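4.2 Cables, risers and the claim of the clear desk

The argument most often made for desk accessories is that they give back surface. A riser lifts the monitor and frees the area under it; an organizer turns a spread of paper into a column; a shelf moves the column off the desktop. Hamel's earlier report on the Lagman offices repeats this claim without testing it, and the Skulta guidance for shared rooms takes it as a starting point. We were less sure. In our survey of 279 desks, carried out in August, 86 had both a riser and an upright organizer, and these were the desks we expected to look clearest if the argument held.

They did not look especially clear. What the accessories did was move the clutter to places the usual scoring sheets leave out. The Dellell sheet, for instance, scores the desktop only. A desk with a bare top and a knot of cords below it gets full marks, and a desk with one notebook left open loses a point. We do not see how a measure of that kind can tell us whether a person is able to work, find things or plug anything in. Figure 3 shows a desk of the type we have in mind, with riser, organizer, shelving and printer close together.

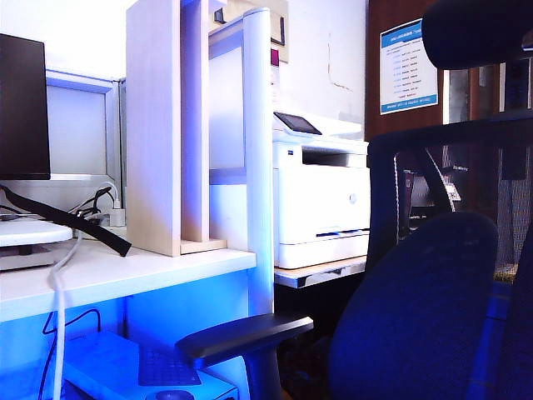
Figure 3. Desk with monitor riser, upright wooden organizer and white multifunction printer. Cables hang below the front edge; a keyboard rests on the white unit underneath.

The second difficulty is with cables themselves. Most advice treats them as a fault to be hidden, and the products sold for the purpose (clips, sleeves, trays) are judged by how well they hide them. Yet a cable is also the part of a desk that changes most often. Each new device brings one, and each move of a device pulls on several. People we spoke to had bought clips, used them once, and then run the next cable wherever it would reach. One office at Daltar had fitted trays to every desk, and staff there told us they avoided opening them. We take these remarks seriously but would not build much on them, as we did not ask every office the same questions.

A third point concerns what gets stored under a desk. Items found there are usually recorded as overflow, meaning things that have lost their place. That may be right for some of them. A spare keyboard kept on a low shelf could just as well be in its proper place, and a single visit gives no way of telling the two apart. Our own coding has the same weakness. We logged 2737 items across all desks and marked each as placed or stray, and two coders working apart agreed on almost 80 percent of them. The disagreements were mostly below desk height — exactly where the older studies did not look.

We therefore report desktop and under-desk counts separately in the next section, and do not combine them into a tidiness score. Readers who want a single number for comparison with the Skulta figures can work one out from the tables, though we would advise against it.

Related items
Shelf height and reach in small offices
Who moves the printer? Shared equipment at Lagman
Scoring sheets for desk surveys: a second look
Jérémie Hamel: Notes on storage below the work surface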